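3.2 Stimuli and procedure

Participants were recruited through housing offices in Nesby and Pastinton. Of the 1574 people who started the survey, 1482 finished both parts and are included in the analysis. Each person viewed a set of rendered interiors and rated them for comfort, order and willingness to rent, on a scale from 0 to 100. Wall color was the main variable of interest. 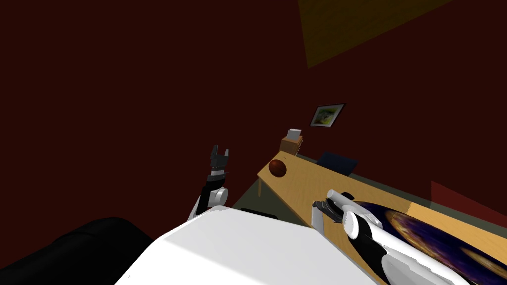
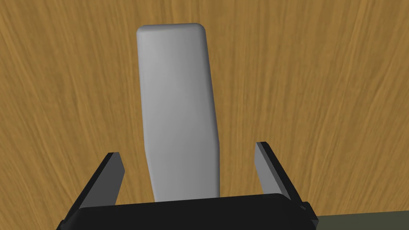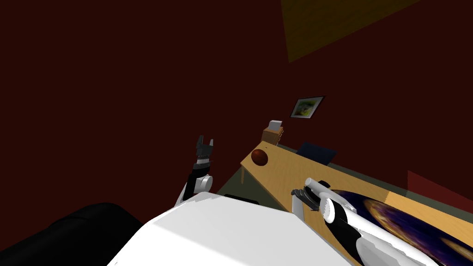 Figure 2. Three renderings. The first and third include a dark maroon wall with a small framed picture.

Ratings were collected in August. The order of the renderings was random for each person, and there was no time limit. People could go back and change a rating until they moved to the second part, which asked about their current home - its size, monthly rent and the colors of its main rooms. Following Eklund and Nyberg, we treated renters and owners as separate groups.

A pilot with 200 students had shown that the word "cozy" was read in very different ways, so we replaced it with "comfortable" in the final version. Comments left in the open text field were coded by two of the authors working alone. Where the codes differed, the comment was discussed and given a single code before the analysis in Section 4.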